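Stumesard home arm build: support thread
Ticket: gripper drops or shoves the payload on placement near the oven
Opened by: Trygve Sundqvist
Opened: 2/10/25
Status: resolved, one follow-up item open
Component: grasp controller, sim kitchen
Severity: medium

Summary

Pick succeeds. Hold succeeds while the arm is static. On the move from the oven side of the counter toward the plate, the sausage rotates in the fingers and either falls or gets pushed along the counter. Same controller build on the real arm in the garage does not show the rotation, but the garage arm has only been tried with a foam block.

Setup

Sim kitchen scene, stock Iyengar layout, no custom lighting. Arm model is the Presteris export with the two-finger gripper. Controller is the Ilteo fork, main branch, rebuilt from clean. Physics step 2 ms. Finger force limit left at the default. Desktop machine, Linux, no GPU physics.

Steps to reproduce

Load the scene with seed 1873.
Run the pick routine on the sausage.
Let the arm settle beside the oven.
Send the transfer command to the plate.
Watch the finger contact log during the first part of the move.

Expected: the sausage keeps its angle relative to the gripper until release.
Got: it begins to pivot as soon as the wrist accelerates. The contact log shows one finger going to zero contacts, then both.

First checks

Mass of the sausage model is sane. Friction on the finger pads matches the config file. Swapped the sausage for a box of the same mass and the problem went away, which points at contact geometry. Swapped back and it returned on the next run.

Lowered the wrist acceleration limit by half. The pivot is slower but still there. Not a fix, and it makes the whole routine too slow to be of use.

Paused the run at the end of the settle step to compare the commanded pose with the actual one. Joint error is within tolerance on every axis. The sausage is held out level to the right of the gripper, next to the vent slots on the oven, with the plate further along the counter.

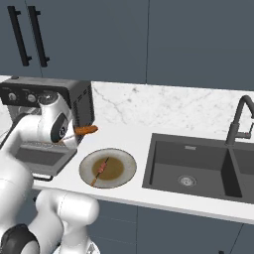 Why does the sausage slip when a box of the same mass stays put?

The box gives the fingers flat faces, so the solver generates a patch of contacts on each side. The curved mesh gives one or two contacts per finger, and a point contact resists sliding but does almost nothing against twist unless torsional friction is turned on.

Checked the config after writing that down. Torsional friction is present in the file but commented out, with no note. The history shows it was dropped in August when the finger pads were remeshed. The commit message says "cleanup."

Second round

Enabled torsional friction on the finger pads only. The pivot is reduced but still visible at the end of the transfer. Enabled it on the sausage mesh as well. No change, so I reverted that part.

Looked at the grasp point next. The pick routine was choosing a point 13 mm off the center of mass, toward the end nearer the arm. That leaves most of the length hanging on one side and puts a steady torque on the fingers before the arm even moves. The grasp sampler scores candidates by clearance first, and the oven counts as an obstacle, so any candidate near the middle was being marked down.

Changed the sampler weights so that distance from center of mass counts more than clearance once clearance is over the safety margin. The grasp moved to the middle on the next run. No collision with the oven housing reported.

Third round

With both changes in, ran a batch of 300 transfers with random start poses. Three drops. All three came from start poses where the wrist had to flip over before heading to the plate. In every other run the sausage reached the release pose within the angle tolerance.

Tried raising the finger force limit to catch the last three. This caused jitter in the contacts and made the batch worse. Put it back to default.

Resolution

Torsional friction restored on finger pads. Comment added in the config saying what it is for.
Grasp sampler weights changed, new values are in the defaults file.
Wrist acceleration limit returned to the original value.
Finger force limit unchanged.

Anyone on an older checkout should delete the cached grasp file before testing. The sampler reads the cache first and will keep picking the old grasp point without any warning.

Open item

Wrist flip cases. The planner should reject a flip while holding a payload, or at least slow down through it. Split into its own ticket. The garage arm also needs a test with something round in place of the foam block, which I will do once the replacement finger pads are printed.

Closing this one.
T. Sundqvist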